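Right. Doing the toy box. All of it. Been putting it off since January and there's a bag of cars I can't even lift properly. Thread as I go, mute me if you want

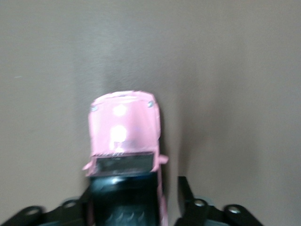

Starting with the small cars because they're the worst. They get everywhere. Under the sofa, in shoes, one in the butter dish lid last month, no idea

Rules so far: keep, charity bag, mend, bin. Four piles on the floor. Already stepped in the mend pile

Pink one is a keep. Obviously. Wing mirrors both still on!! Do you know how rare that is in this house. Mirrors are the first thing to go on any car, then the wheels, then it's just a lump somebody insists is still a bus

The paint or the plastic or whatever it is looks a bit ragged along the front but I like it like that. Looks like it's been places

Someone asked what make. No clue sorry. I got it in a mixed tub from the Moswood toy sale, the one in the church hall with the terrible parking. 3 quid for the whole tub. Dinosaurs in there as well and half a zip

Ok washing up bowl time. Warm water, squirt of washing up liquid, old toothbrush. NOT the good toothbrush. Label your toothbrushes people

Tip if you're doing this too, don't leave metal ones to soak. In, scrub, out, dry with a tea towel. I left a batch in overnight once and every axle went orange

Plastic ones you can be rougher with but go easy round stickers. And anything with a battery doesn't go in at all, just wipe it

Toothbrush is brilliant for round the windscreens. Cotton bud for the corners. Cocktail stick for whatever that is in the wheel arches. Biscuit?? Think it's biscuit

Tea break. Back in 6 minutes

Was not 6 minutes

Right so storage. This is the bit I actualy want opinions on

Currently they all live in one big fabric cube from a Dullovberg unit. Fine for teddies. Hopeless for cars. They all sink to the bottom and then the entire thing gets tipped out on the rug to find one. Every day. Twice

Options I've thought of
- shallow trays that slide under the bed
- a wall rack thing with little shelves
- old cutlery tray (free, already own it, bit small)
- magnetic strip. Saw it online. Only any use for the metal ones so no

Leaning shallow trays. You can see the lot at once and they can be carried to the table. Wall rack looks lovely in photos but I know who'd be dusting it

Somebody's replied saying ice cream tubs. Yes but then I have to eat the ice cream. Oh no

Also had a reply saying sort by colour. Tried that. Lasted one afternoon. There's a lot of red and then about two yellows having a lonely time in a massive box

Sort by size works better for us. Little ones that fit in a fist, middle ones, lorries. Small people can put things away by size without having a debate about whether turquoise is blue

It still gets debated mind you but less

Update, first batch drying on a towel on the radiator shelf. Wheels up so the water runs out. Looks like a very small scrapyard

Mend pile is mostly wheels. One wheel off a thing, thing with no wheel, and they're never the same thing

Had a go with the glue I got from Rahimi, the hardware shop by the bridge. Good stuff, sets slow so you can wiggle it straight. Do the windows open thing though, it stinks

If a wheel's just stiff don't glue anything!! It's nearly always hair. Wrapped round the axle. Tweezers and a tiny pair of scissors, snip and pull. So satisfying. So disgusting

Got one going again that way just now. Shot straight across the lino and under the cooker. Great. Ruler time

Things found under cooker while fetching car: a peg, a pasta shell, a different car

Charity pile now. Being strict. Being really strict. If there's a nearly identical one, one goes. If it makes a noise and the noise is horrible, it goes

Exception for the fire engine. Noise is horrible but it was a present and I'm not brave enough

For anyone asking, I don't do the charity pile with an audience. Learnt that. Everything becomes a favourite the second it goes near a bag. Do it in the nap or do it at night

And if they do catch you, they can swap. One out of the bag, one in. It was fair enough and there was only a bit of crying and it was me

Where to take them - the charity shop in Moswood takes small toys if they're clean, but ring first, they were full up last time. Playgroup wants cars too, only big chunky ones because of the babies

That's worth saying loudly actually. Anything tiny, or anything with bits coming off, keep it away from babies. I put all the loose wheels and bits straight in a jam jar with a lid, top shelf

Jam jar is now quite full. Slightly alarming

Ok second batch in the bowl. Water on the first lot went grey. GREY. These get put in mouths

Meant to say, change the water more than you think. I did the whole lot in one bowl to start with and was basically just painting them with soup

Lunch. Toast over the sink because the table is cars

Back. Somebody asked about getting shine back on dull ones. I don't really bother, they're toys, but a dry microfibre cloth does a lot once they're fully dry. Tiny circles. Wouldn't use polish on anything a kid handles

Felt tip comes off smooth plastic with a damp bit of that white sponge stuff, but it takes the shine off too so try underneath first. Ask me how I know. There is a van with one matt door

Sticker gunk: cooking oil on kitchen roll, leave it a bit, rub, then wash again with washing up liquid. Works on jars as well

I ordered the trays!! Went with Pruvisitz ones, low sides, meant to go under a bed. Measured the gap under the bed first like a grown up. Then measured again because I didn't write it down

Will report back if they fit. If I go quiet they didn't fit

Someone's saying line the trays with felt so they don't rattle. Ooh. Yes. I've got an old fleece blanket that's gone bobbly, cutting that up instead. Would draw a road on it but fabric pens are banned here after The Curtain

Could do the road with masking tape though? On the floor I mean. We did that in January when it rained for what felt like the whole month. Long strip down the hall, junction by the bathroom, car park outside the airing cupboard. Kept everyone busy for ages

Use the low tack decorating tape if you do, and lift it the same day. Ours stayed down a fortnight and I was scraping the hall with a bank card

Parking bays are the clever bit. Draw round each car on a big bit of cardboard and they have to be put back in their own space. Tidying up but they think it's a game. Good for about a week then do a new one

Back to it. Last of the bowl. Fingers like prunes

Oh the smell of wet toy cars. Pennies and old crisps

Trying to work out whether a plain cardboard box does as a garage till the trays come. Cut a door in the end of a shoebox. Took two minutes. Honestly might cancel the trays

Not cancelling the trays

Ok where we are. Keep pile is clean and mostly dry. Charity bag tied up and in the boot of the car where it will probably live until summer. Mend pile down to a tractor and something that may once have been an ambulance. Bin pile small, couple of snapped ones with sharp edges

Sharp edges = bin, no arguments, even the ones I like

Pink one's gone on the windowsill for now with a couple of others. Not in the shoebox, everyone will want it first and there'll be a scene at teatime

Fabric cube has been shaken out over the bath. Sand. Where's the sand from. We haven't been near a beach

Hoover's just picked up something that went clack clack clack so that's a wheel. Emptying the hoover. Fine

Found it. Doesn't fit the tractor

Jobs left for tonight: cut up fleece, put jam jar on top shelf, wipe down the lino where I slopped the bowl, hide the fire engine for one evening, just one

Last reply and then I'm off, somebody wants to know how often I do this. Proper wash, hardly ever, whenever they go sticky. Sort through, bit more often, before birthdays mainly. There's no system, please don't think there's a system

Right, they're awake and somebody has already asked where the pink car is. Bye x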